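Clarkdale Woodworkers Board > Finishing and Care > Mineral oil or hardwax on a maple board?

kchiu_shop
Posts: 186
I'm finishing a batch of edge-glued maple boards, most of them for kitchens, and I can't settle on a finish. I have used plain mineral oil up to now. It looks fine the day I hand the board over and then people stop oiling it. Two came back to me in January, gray and fuzzy on top. One had a glue line starting to open at the end.

Thinking of moving to a hardwax oil. It costs a lot more per board and I sell these at 50 dollars. Is it worth it? Sanded to 180 now, if that matters.
Kwan-ho

Murdo D
Moderator
Mineral oil never cures. It sits in the wood until it washes out, and then it has to go back in. That's fine for somebody who will do it once a month. Most customers won't.

Your fuzz is a sanding problem though. Wet the board, let it dry overnight, knock the grain down with 220, then do it again. No finish will fix raised grain for you.

okoth_imani
I disagree with Murdo on the oil. I've used nothing else for years and my own board is fine. The trick is how much goes on at the start. Flood it, leave it overnight, wipe it, and do that until it stops drinking. After that a mix of oil and beeswax, rubbed in warm. People put on one thin coat and call it finished.

Also, hardwax shows knife marks. The cuts go through the film and you get pale lines. Oil doesn't do that.

Murdo D
Moderator
It shouldn't have a film. If there's a film, too much was left on. Wipe it all off after 15 minutes and there's nothing on the surface to cut through.

okoth_imani
I did wipe it off. I still got pale lines.

nenodwood_keyvan
Posts: 2
New here, so take this for what it's worth. I run the shop at Nenodwood and we switched last year. We did it for boards that are not for cutting: serving boards, desk boards, things for schools. For those hardwax is easily better. You wipe it with a damp cloth and you're done.

For cutting boards we still use oil and wax and we put a care card in with each one. Fewer complaints since the card.

On the glue line, I would look there before worrying about finish. What glue, and how dry was the stock? If the ends opened and the middle held, the ends lost moisture faster than the middle. Seal the end grain more heavily than the faces, whatever product you pick.

kchiu_shop
Posts: 186
Type III glue, clamped overnight. I didn't check the moisture on that lot. It came from Jomham and had been in my garage for a few weeks, so probably not long enough.

Keyvan, which one do you use? And does yours turn the maple yellow? I like it pale.

nenodwood_keyvan
Posts: 2
Akyol, the clear one. It warms it up a little. If you want it really pale, get the one with a small amount of white in it and test on scrap first. On figured pieces the white can sit in the grain and look chalky.

If you're picking boards by figure, look them over before glue-up with a bit of mineral spirits on them. Wavy streaks that you hardly notice dry will jump out under finish, and the tone difference from one plank to the next gets stronger too.
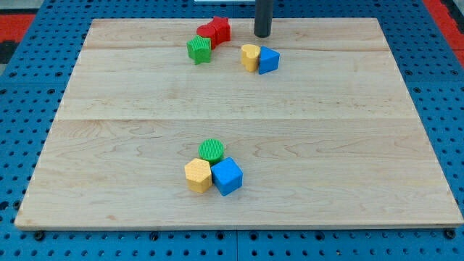

Thread so far: 4 min read

niall_m
I wouldn't worry so much about matching tone. Maple is maple. You glue up what you have and there's going to be a band that's darker than its neighbor. Customers like that, in my experience. What they don't like is a seam they can catch a fingernail on.

Murdo D
Moderator
Niall, that depends on the customer. I had a lady send back a board over one dark streak.

niall_m
Then she should have bought plastic.

okoth_imani
Going back to the price. At 50 dollars I don't see how you cover two coats of hardwax plus the extra sanding. Oil and wax costs next to nothing. If you go hardwax you have to raise the price, and then you're up against the shops that turn out 4,000 boards a year by machine.

kchiu_shop
Posts: 186
That is my worry too. I think I'll do what Keyvan does: oil and wax with a card for the kitchen ones, and hardwax for serving boards at a higher price. I'll water-pop everything, and I ordered a moisture meter this morning.

Does anyone have wording for a care card? Mine came out a full page long and I doubt anyone will read it.

okoth_imani
Wash by hand. Dry standing up. No dishwasher. Oil when it looks dry. That's all mine says.

Murdo D
Moderator
I'd put "no dishwasher" first, and in capitals.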